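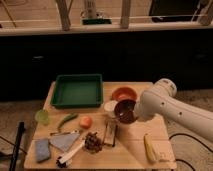

The Tarar arm at the brown bowl, Grarel shared workshop, Ciltthorpe.

Call for participants: help us teach a robot arm to tidy a table

We are a small group of members at Grarel, the shared workshop in Ciltthorpe, and we are looking for people who would like to join our robot project from September. The project is called Tarar. It began at the kitchen table of Morena Rizzi and her father Gerardo, and it moved to the workshop when the table at home became too small and the family wished to eat there again.

The aim is modest. We want an arm which can take ordinary things from a table, one after another, and put each of them where it belongs. Fruit should go in a bowl, the sponge and the brush should go in the green tray, and a cup should be picked up without being pushed to the floor. For a person this is a chore of a minute. For our arm it is still difficult, and we have learned to be patient with it.

Who we are looking for

We have places for 4 participants. You don't need to have worked with robots before. It is more useful for us if you are calm, if you write down what you did, and if you say so when something is not clear. We would be especially glad to hear from:

People who like to arrange and re-arrange objects. Each run starts from a new layout, and after many runs the person who sets the table begins to repeat the same habits. We need new habits.

People who can write some Python, or who are learning it now. Muchen Xiong looks after the control software and will work beside you. He has kept the code in a readable condition, but the notes for it are partly missing and this is a good first task.

People who are good with their hands. Cable ties, brackets, a wobbling table leg - there is always something of this kind.
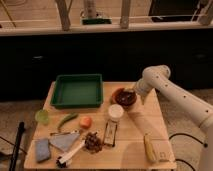

You would come to the workshop for 2 sessions every week, in the evening from 6.30 pm until 9 pm. We ask you to stay with us for the full term if you can. When you must miss a session, a message before lunch is enough.

In a normal session one person sets the table, one person starts the arm and keeps a hand near the stop button, and the others watch and fill in the log. We change the roles after the tea break. Our log has now 230 runs in it. Many of these are failures and we keep them all, as Marisa Farina uses them to decide what we try next. Lately most of her attention is on the bowls. A round rim is harder to hold than we expected, and when another thing stands close beside it the arm has little space to come down.

What we offer

This is not a paid position. Your workshop membership is covered for the term, so you may use the benches and the hand tools for your own projects also. Tea, biscuits and a safety introduction are provided. Travel costs inside the Ciltthorpe bus area will be paid back if you keep the tickets. Everyone who takes part is named in the project notes, unless they prefer not to be.

Participants must be 16 or older. If you are under 18, please bring a signed form from a parent or guardian to the first session. Closed shoes are required, and long hair must be tied back near the arm. The room is on the ground floor and has no steps. 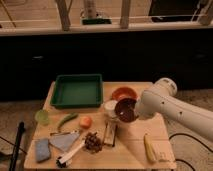 Grarel Members' Bulletin, No. 75

How to apply

Please write a short letter or email to Intan Siregar, who is collecting the names. Half a page is plenty. Tell us what you have built or repaired at home, even if it did not work in the end, and which of the tasks above you would like to begin with. A résumé is not necessary. You can also leave your letter in the Tarar box at the front counter.

We will invite everyone who writes to visit one evening and set the table for a run, so that you can see the work before you decide. Bring an object from your own kitchen if you like - not glass, please, and nothing heavier than a full mug.

Applications are open until the end of August, and Intan will answer each of them.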